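Blackout panel hem: press or clip?
Window Coverings > Fabric and Finishing

hutbridge_5
Gray panel, matte cloth, 1,490 mm drop, Vitar track. It has a diagonal crease from the top toward the hem. Iron is on the wool setting with no change. Weights or steam?

Su_K
Steam, from the back, panel hanging. Weights straighten a hem – they do very little for a fold line halfway up.

gronau
Disagree. I clip 200 g along the hem and leave it until March if need be. Steam on coated cloth can lift the coating. Is yours coated?

hutbridge_5
Label is gone. Both sides feel the same.

Su_K
Then probably uncoated. Test a corner first.

hutbridge_5
Photo of the lower part. 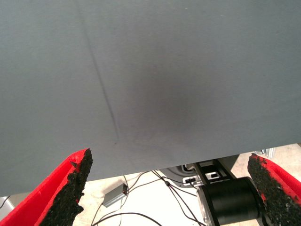 Crease fades just above the hem. Faint wrinkles near the bottom edge.

gronau
There's a darker oval right of the crease. Shadow or mark? If it's a mark, wash before any heat.

hutbridge_5
Can't tell yet. Will check it against a lamp tonight.

Su_K
Fair point on washing first. Cold, no spin. I still wouldn't bother with the clips.

gronau
We'll differ on that.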